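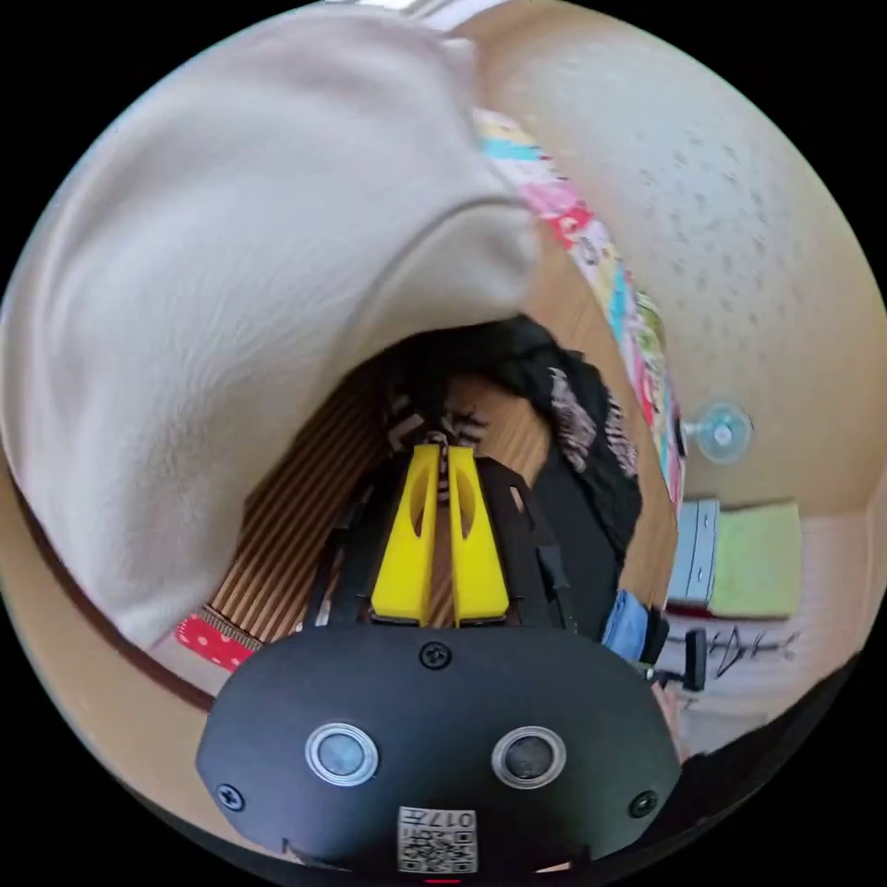

On October 22, 2018, a list member wrote:

> We fitted reverse-cut frosted film to a shop front in May, full height,
> four panes. Two panes now show a clear line along the top edge, widest
> at the corners. The film is Hotum calendered. Cut file was to glass
> size less 2 mm all round. Is this shrinkage or did we measure badly?

Shrinkage, on what you have given. A measuring fault would leave an even gap and would have been there on the day. A gap that is widest at the corners and came up over a summer is the film pulling back to the shape it had before it was rolled thin. Check which way the roll ran on the two bad panes. If they were cut along the roll and the other two across it, you have your answer.

We had the same on the Clasar job, with panels 304 cm tall. The calendered film moved at the top and bottom and hardly at all at the sides. We refitted in cast film and it has stayed put. 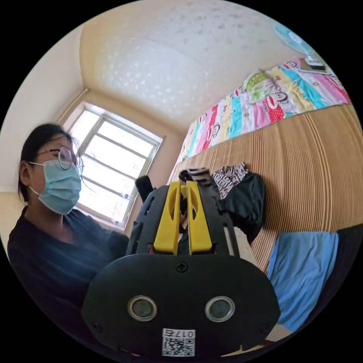
Round glasses and a light blue mask, October.

Other points to check before you order again:

- Blade depth. If the cutter scores the backing sheet, the film can lift at the cut and the lettering edges creep. Run a test square and look at the back.
- Rest time after printing. Not relevant to plain frosted, but your second message mentions a printed band. Solvent left in the film softens the glue. Give it a full day, open, not rolled.
- Fitting fluid. Too much soap holds the edges off. We use far less than the bottle says.

> Can we trim back the two bad panes and add a border strip? 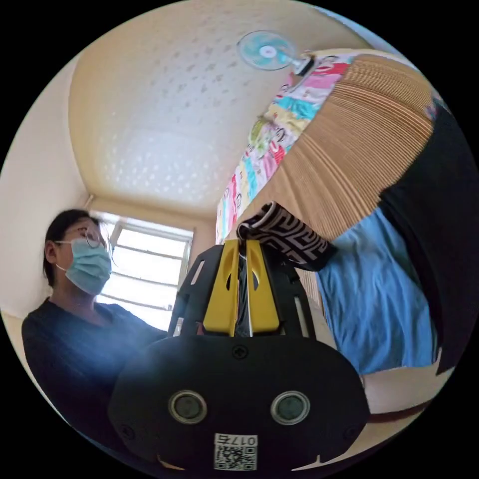
Will a strip in the same film hide the gap?

It will hide it for now, but a strip from the same roll will shrink as well, and the join will show as a darker line wherever the two layers overlap. Replace the panes.

For the tiled wall, keep the film off the grout. Cut it to each tile, or put up a flat panel and film that. The Helari wall was done tile by tile, 92 pieces, and took almost 17 hours to fit. I would use a panel next time. 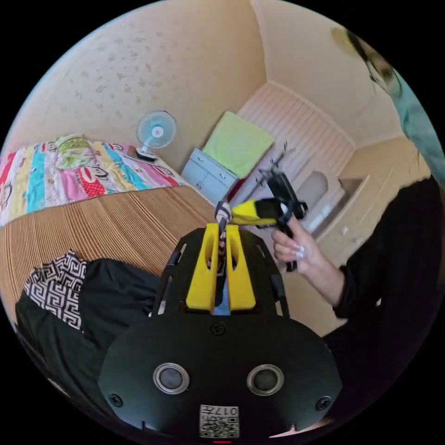
Tuhiwai wrote off-list that they leave 3 mm at the frame on cast film too, and seal the top edge only where the glass sweats. I have no objection to the larger gap. On the edge seal I disagree, as it yellows on frosted film before the film itself has gone off.

Please post the roll width and the batch code if you still have the core.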